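# In defence of the basket with holes in it

My sister-in-law owns a label maker, and over the winter she came for me. By the time she left, the laundry had a row of opaque white tubs along the shelf, each with a lid that clicked and a strip of tape saying what I was to keep in it. PEGS. CLOTHS. TRAVEL. One of them said MISC, which I thought showed a failure of nerve.

I lasted 2 weeks. Then I went down to the discount place in Wikdale and bought back the sort of thing my mother had: plastic baskets, open on top, sides full of holes, in colours last fashionable on a bathroom suite. I'd like to make the case for them, seeing as the other side has had the magazines to itself for years.

The argument for the lidded tub is that it hides the mess. I accept this. It hides it so well that I now own three packets of picture hooks, each bought in the sincere belief that I had none. A tub with a lid is a small shed. You put something in, you feel wonderful, and you never think about it again until you move house. Farzana Roy, who I used to share a flat with and who has since gone over to matching tubs in every room, tells me the answer is to keep an inventory. She has one taped inside the linen cupboard door. I've read it. It mentions "assorted ribbon (good)" and, further down, "assorted ribbon".

The basket asks for no paperwork. You walk past and a bit of colour through the slots tells you the pegs are in there, or the kids' bath things, or whatever that was you were yelling about on Sunday. It doesn't tell you everything. It gives you a hint, and a hint is generally all I need at that hour of the morning. 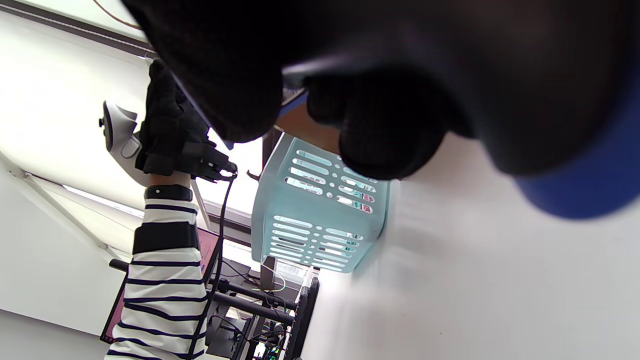
Do the holes matter, or would any open tub do the job?

They matter most if you store things above eye level, where an open top is no help at all and the side is the only part you can see into. They also let a damp face washer dry out a bit before it starts to smell like a creek.

I'll concede some ground. Small things fall out of the holes. Bobby pins, the little screws from the highchair, every pencil under a certain length. If you keep rice in one you deserve what happens. The moulded edges can be rough as well, and I've a jumper with a pulled thread at the elbow that I blame on a basket and not on the fence I climbed over in it.

And they don't match. This is the objection that really bothers people. Imke Haberkorn, next door, has a pantry you could photograph for a brochure, and she stood in my laundry and said "it's very cheerful", in the tone you'd use for someone's singing. I'd point out that the mismatching is doing a job. The green one is for the garden and the pink one is for medicines, and my seven-year-old has known that since before he could read a label. Paint the whole lot white and he'd be back to asking me, and I'd be back to opening MISC.

There's the money, too. A catalogue came from Gallitura last week with a modular storage range in it, and by the time I'd added up the tubs, the lids (sold separately, the cheek of it) and the rail they hang from, I'd got to 400 dollars and still hadn't housed the pegs. For 20 dollars I did the whole shelf in baskets and had change for a sausage roll.

My sister-in-law is due back in October. She's been told about the baskets, and I understand she took it quietly. I've kept her tubs, of course, because they're perfectly good tubs and I was raised properly. They're stacked up in the garage with the lids on. There's something in the bottom one that slides when you tilt it, and I mean to look one of these days, though I expect it's picture hooks.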